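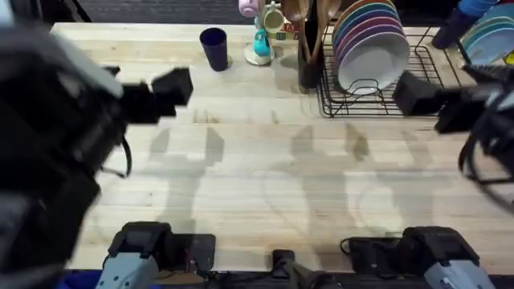
Two arms at the dish rack, plates in and the mug tree standing to its left.

Teaching a Pair of Arms to Put Dishes Away: Workshop Tips

These notes cover setting up a kitchen task on a bench and recording it by remote control, with a person moving a pair of hand controls and the arms following. They come from the bench at Revton, where we have been recording dish jobs since July. Most of it applies just as well if you teach by taking hold of the arm and moving it yourself.

Setting up the table

Use a table that doesn't move. Ours is butcher block, and before we bolted the legs to the floor rail every fast move ended in a wobble that showed up in the recording.

Mount both bases at the front, far enough apart that the grippers can meet in the middle without the elbows touching. Check this with the power off, pushing each arm through its full reach by hand.

Tie cables back with slack at every joint. A cable that is snug with the arm folded will pull when it reaches for the far side. Velcro straps are better than zip ties. You will be redoing them.

Put strips of masking tape under the rack and the mug stand and trace the feet in pencil. When something gets bumped you can put it back where it was.

Watch your shadows. With one overhead lamp, the arms throw dark shapes across the planks right where the camera needs to see. Two lamps from opposite sides soften this a lot.

Choosing dishes

Plastic plates first. Keep china out of it until the person driving can do the whole job ten times in a row without a drop.

Pick plates in different colors. From the driver's seat a stack of white rims all looks like one plate, and you will grab two.

Mugs with wide handles hang more easily. If a handle is tight on its peg, use another mug.

Leave a few things on the table that have nothing to do with the job, such as toy blocks or a spare cup, and shift them between takes. A table that is always bare teaches the arms about a bare table.

Driving the arms

Do the job with your own hands once before each session and say the steps out loud. Then do it the same way through the controls.

Go slower than you want to, but don't stop and hover. Long pauses get learned along with everything else. If you need to think, end the take and start over.

Come at a plate from the front of the rack with the fingers open and level. Close, wait a beat, lift straight up, and only then move sideways. Tilting early catches the rim on the wire.

Park the arm you aren't using over open table. Angus Prendergast, who drives most of our sessions, keeps his idle hand resting on the desk so the second arm doesn't drift.

Change drivers or take a break after 35 minutes. Grip gets sloppy past that point.

Keeping the takes

We kept 390 takes of the plate job. Throw out any take with a drop, unless you are recording recoveries on purpose, and then keep those in their own folder.

Move the rack a little after every 8 takes and trace it again on fresh tape.

Write down which way the rack faced, who drove, and which lamps were on. A paper sheet taped to the wall works fine.

Wipe the finger pads with a damp cloth at the end of the day and let them dry open.

Last updated November 15, 2022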